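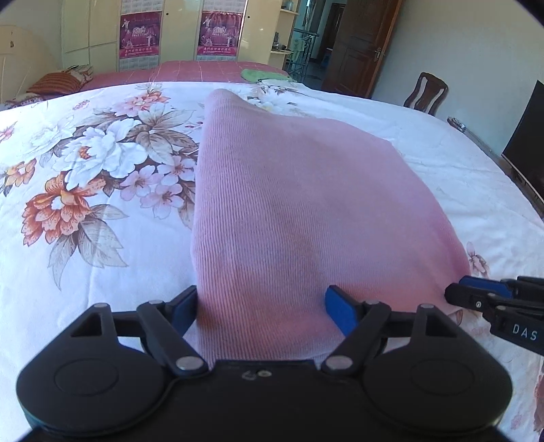
GEOL intro, wk 5 notes - volcanic landforms
Mensah section + Gumede section, same handout

Recap from last time: magma = below ground, lava = once it's out. Gas content matters more than people expect.

Shield vs cone
Shield: runny basalt, low slopes, flows travel far. Lots of vents on the flanks.
Cinder cone: built of loose bits thrown out and dropped close to the vent. Steep. Usually short lived.
Tuff cone: magma meets water, steam blasts, fine ash. Wide crater, low rim. Often breached on the windward side (waves + wind).

Omach Island, our case study. Summit 440 m, last dated flow 3,000 years old. See map sheet 2, the Ekero vent line runs NW-SE. Why a line? Fissure underneath. Know this for the quiz. 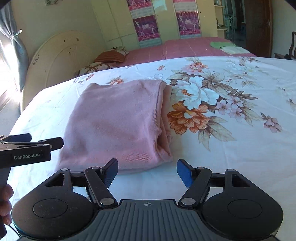
Lava tubes: top of the flow cools and crusts over, inside keeps moving, drains out when supply stops. Roof falls in = skylight or pit. Dont confuse with a crater, no eruption there.

Pahoehoe - smooth, ropy. Aa - rough, blocky clinker. Same chemistry, often the same flow. Pahoehoe can turn into aa downslope, not teh other way.

Reading: Trestmont reader p. 39 to end of chapter. Skip the box on isotopes.

Field sketches due 2nd August, Thandeka Gumede's mailbox. Scale bar and north arrow on every one please, half of you forgot in July.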